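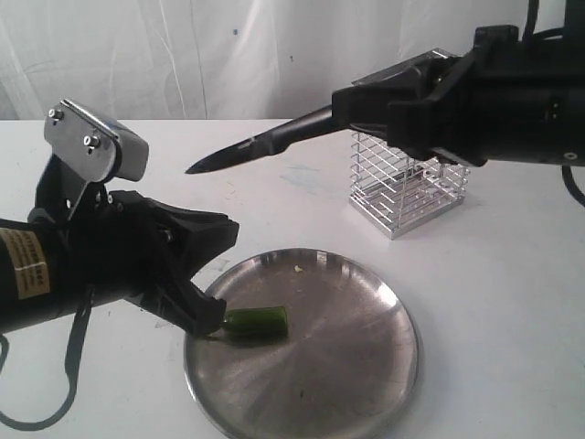

1/12 Stray and loose livestock on the Skostgate bypass: what the reporting figures show

The highways desk has put out its log of animal reports for the bypass, April to September. I have been through the spreadsheet row by row. Notes follow, mostly on procedure.

2/12 Total reports: 931. That is calls, and several calls often relate to one animal. After merging entries that share a location and a two-hour window, the log gives 284 separate incidents.

3/12 Sheep account for most of them, then ponies, then cattle. Deer are logged on a different sheet and are left out here. A pony found on the verge and a pony found in lane one carry the same code, so the log cannot tell you how serious an incident was.

4/12 The worst stretch is between the Urness turn-off and the railway bridge. The fence on the north side is post and wire, and the bottom strand is missing in several places. I walked the public footpath beside it in September and the gaps match the grid references in the log fairly well.

5/12 Who owns the fence is less simple. The highway boundary fence was handed over to the adjoining landowners when the road opened. The gates at the two maintenance lay-bys were not. A broken gate is therefore the highways desk's job, and a broken fence four metres away from it is not.

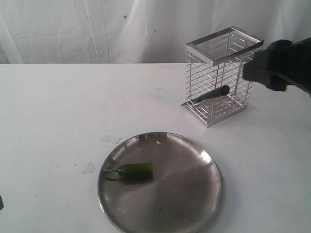

Reply from Fellside Commuter: so if I ring in a sheep on the carriageway, does it go to the police, the council or the farmer? I have been given three different answers.

6/12 To the police first, if the animal is on the carriageway or likely to get there. They can slow or stop traffic. The council has no power to do that. If the animal is on the verge and behind the barrier, the council's out-of-hours line takes it and passes it to the contractor.

7/12 The contractor is Raudsepp, which holds the collection contract for horses and cattle. Sheep are outside it. For sheep the duty officer works down a list of graziers' phone numbers, and the log shows that list was last revised two years ago.

8/12 Location is the weak point in most calls. "Near the bridge" appears in the log over 100 times and there are five bridges. The small marker posts on the nearside verge are set 100 metres apart and each has a number. Quote the number and the direction of travel – do not get out to read it, a passenger can do it from the car.

9/12 The desk moved its records to a system called Triltari part-way through the period. Entries before the change have a free-text location. Entries after it have a map point, but the map point is where the caller's phone was when the call connected, often a mile or more further on. I have left those uncorrected.

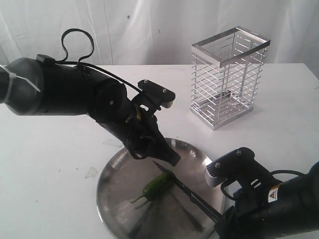 Moorgate Cyclist asks whether ear tag numbers are any use to the control room, or whether it only wants the species and the place.

10/12 Species, number of animals, marker post, direction. Tag numbers help with tracing the keeper afterwards but cannot be read safely from a moving vehicle. A coloured fleece mark can be, and the graziers here each register one. The call form has a box for it and it is nearly always blank.

11/12 On cost: the council charges keepers for collection and for each night in the pound. The log has a column for charges raised but none for charges paid, so I can't say how much is recovered. I have asked for the second figure.

12/12 The fence survey is due before the winter grazing starts. If it comes out with grid references I will set it against the incident list and post the two side by side. Corrections welcome, particularly on the merging rule in post 2 – a one-hour window gives a higher count and I went back and forth on it.

Posted Monday, October 8, 2018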